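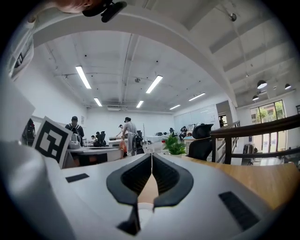
Savings Groups and Seed Access in Puvham District: A Review of Household Survey Records

Student Project Report
Development Studies, Field Methods Module
Authors: Marianna Makowska, Henryk Bednarek
Supervisor: Loukia Tsoukalas
Submitted October 24, 2024

1. Background

Village savings groups are a common part of rural development programs. Members pay a fixed amount into a shared box at each meeting, take small loans from it, and divide the balance at the end of the cycle. Many programs now attach other services to the groups, such as training in crop storage or bulk purchase of seed. The argument for doing this is practical. The groups already meet, they already keep records, and they already have rules for dealing with members who do not pay.

This report looks at one such arrangement in Puvham, a dryland farming district where most households plant sorghum and cowpea on rain-fed plots. The local organization Catgate has supported savings groups there for several years. In the most recent cycle it added a seed purchase option under the name Kartha. Groups that joined Kartha could set aside part of their savings before the planting season and place a joint order with a supplier. Groups that did not join continued as before.

Our question was narrow. Did members of Kartha groups have seed in hand at the time of the first planting rain more often than members of other groups, and if so, was the difference linked to the purchase option or to the kind of group that chose to join?

2. Data

Catgate gave us access to the records of 20 savings groups. Of these, 13 had joined Kartha and the rest had not. For each group we received the meeting ledger, the loan register, and a short household survey carried out by Catgate field staff after planting. The survey was written for program monitoring and was not designed with our question in mind. All names were removed before the files reached us.

The survey asked whether the household had seed available when the first planting rain came, where the seed was from (own storage, market, group order, relatives, other), whether any plot was planted later than intended, and whether the household had sold an animal or borrowed money to pay for seed.

We also held interviews by telephone with Sławomir Laskowska, who managed the Kartha orders, and Bronisława Duda, who trained the field staff on the survey form. Both interviews followed a written guide. Notes were taken by hand and typed up the same day.

3. Method

We first checked the files for missing entries. Households with no answer to the seed availability question were dropped. Households with a missing answer on source of seed were kept but placed in a separate category.

We then compared Kartha and non-Kartha groups on the four survey items. Because whole groups joined or did not join, the group was treated as the unit of comparison, and household answers were averaged within each group before any comparison was made. Treating each household as independent would have made the sample look larger than it was.

To deal with self-selection, we used the ledgers from the cycle before Kartha began. For each group we recorded attendance, share of loans repaid on time, and average deposit per meeting. Groups were then sorted into 3 bands by past repayment. Comparisons were repeated inside each band. With so few groups in a band, no formal test was run, and the results in Section 4 are descriptive only.

4. Findings

4.1 Seed availability

Members of Kartha groups reported having seed at the first planting rain more often than members of other groups. The direction of the difference was the same in the upper and middle repayment bands. The lower band held only one Kartha group, and no comparison there is meaningful.

4.2 Source of seed

In Kartha groups, the group order replaced market purchase more than it replaced own storage. Households that had stored seed from the last harvest tended to use it whether or not their group had placed an order. Several households reported two sources. The survey form allowed only one code, and field staff recorded the larger. Seed bought in small amounts to fill gaps is therefore likely to be undercounted in both sets of groups.

4.3 Late planting

Late planting did not differ clearly between the two sets. Laskowska pointed out that seed is only one of the things that can hold up planting. Households that hire oxen wait their turn, and the order in which plots are plowed is settled between neighbors without reference to the savings group. The survey did not ask about draft power. We consider this the largest gap in the data for our purposes.

4.4 Distress sales and borrowing

Fewer Kartha members reported selling an animal to buy seed. Borrowing was harder to read. Some members counted a loan from their own group as borrowing and others did not. Duda confirmed that the form gave no instruction on this, and that two teams had settled on different practices. We report no result for borrowing.

5. Differences between the groups before Kartha

The ledgers show that groups which joined had higher attendance in the earlier cycle — the gap was present in every month for which we had pages. Deposits per meeting were similar. Some of the difference in seed availability may therefore reflect better-organized groups. The ledgers cannot show how much.

One group joined late, in February, after the first order had closed, and was served from a second order. It is counted here as a Kartha group. Moving it to the other set does not change the direction of the results in 4.1 or 4.4.

6. Supplier records

Orders were filled by a single supplier, Dandetti. We asked Catgate for the delivery notes in order to compare ordered and delivered amounts, and received them for the main order only. Delivery dates on the notes matched the dates in the group ledgers in all but 3 groups. In those, the ledger date was later, which may mean that the entry was made at the next meeting and not on the day of delivery.

7. Limitations

The survey relied on recall. Groups chose whether to join. Rainfall was taken as uniform across the district, although Catgate staff told us that the eastern villages usually plant later. Ledger quality varied, and a few pages could not be read.

8. Recommendations for the next survey round

Allow two codes for source of seed. State on the form whether a group loan counts as borrowing. Add one question on access to oxen or a tractor. Record the village, so that planting dates can be compared with local rainfall. Enter delivery dates on the day of delivery, with the initials of the member who received the seed.

The coding sheet and both interview guides are held with the supervisor and can be requested through the department office.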